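Speaker notes – "The week the pads let go"
Friday session, small room, slot after coffee

Slide 1. Title only

Hello, thanks for coming back from the coffee. I look after the hand-held grippers at Girnine, and I'm going to spend my slot on a strip of grip film. It cost us most of September, so I think it's earned one.

(Ask who in the room uses hand-held grippers. If it's most of them, skip the next paragraph.)

Quick background. People do a task with the grippers, we record it, and the robot arm learns from the recordings. If the fingers on the gripper aren't the same as the fingers on the robot, the robot learns somebody else's grip. Keep that in your heads, it comes back.

Slide 2. What we noticed first

We'd built up 3000 recordings on the Pidgate job and Abbas was training on them every night. Then the arm started dropping things. It would close, lift, and the part would slide out sideways, always the same way. We blamed the motor, then the software (of course we did), then each other for a bit. I swapped a perfectly good motor. Sorry, Abbas.

Slide 3. The finger

Then I finally looked at the fingers of the grippers we'd been recording with. Left finger, inner edge. The film has torn and curled away from the block, and there are bits of it still stuck lower down. The pad on the right finger is lying flat, so you've got two different surfaces trying to hold one thing.

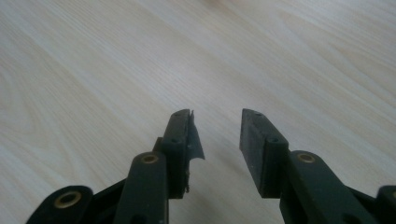 Huguette Poulain wrote back within the hour to say that a torn pad was a safety matter as well as a data one, because a part that slips at speed goes wherever it likes, and she wanted the arm stopped until every finger in the building had been checked. I grumbled. She was right and I've told her so, and we stopped the arm at four that afternoon.

(Pause here. Someone always asks if anyone got hurt. No. One part went over the guard and landed by Killian's chair, and he still mentions it.)

Slide 4. How it hides

Why did it take so long? Well, the person holding the gripper fixes it for you! You feel the slip through the handle and you squeeze a bit harder, or you tilt your wrist, and the recording looks lovely. I did it myself for days without noticing. Abbas went back through the lot and flagged 870 recordings where the grip closed further than it should have for the part. The robot copied the closing, but it had no wrist-tilt to go with it, so out came the part.

Slide 5. The work itself

You want to see the sort of thing people are doing when all this is going on. Two grippers, one in each hand, yellow parts on a wooden table, cables off the back. You're watching the part and thinking about your other hand, and the last thing you look at is the inside of a finger.

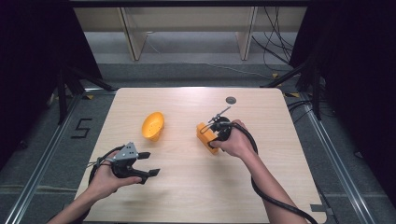 So telling people to be more careful was never going to do much. We tried it anyway, with a notice on the door, and I walked past it every day with my own hands full. What did help was putting the check before the recording starts, when your hands are still free. Open the fingers, turn the gripper over, look at both inner faces, run a thumb along the edges. If anything lifts under your thumb, that gripper goes in the red tray and you take another one.

Slide 6. What wear looks like when it's only wear

The awkward bit is that pads get scruffy and carry on working. I had Killian binning everything with a mark on it for two days and we nearly ran out – the Bouvier order was stuck somewhere and I was rationing pads like biscuits. Scuffs and pale flecks over the face, chippy-looking along the lower edge, that sort of thing gets a wipe and a pull test now. Lifting or tearing gets changed straight away.
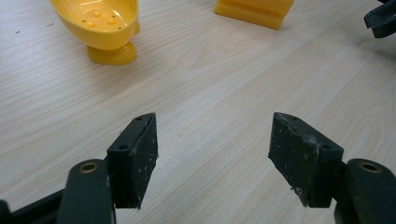

The pull test is very low-tech. Close the fingers on a test block, hang the weight off it, wait, and see if it creeps. We did it on all 78 pads we had in use, and 5 of them failed. Two of those looked completely fine to me, which bothered me more than the torn one did.

Slide 7. What we changed on the robot side

Ravska lets you set a slip limit, and ours had been left switched off since the day it was installed. (Own up to this, don't mumble it.) It's on now. If the fingers close further than they should for the part, the arm slows right down, lowers and waits for a person. It annoyed everyone for a week and then we got the number right.

Pascal Lefèvre has also moved the guard back on the side where the part came over.

Slide 8. Still open

We haven't settled what to do with the flagged recordings. Abbas wants to keep them with a label, I'd bin them, and we've had that argument in two buildings. I also don't know why it was the left finger that went. Heat, glue, the way people put the gripper down? If you've seen the same thing on yours, please come and find me afterwards, I'd love to compare.

(Leave the pull test sheet up during questions. Spare pads are in my bag if anyone wants to have a feel.)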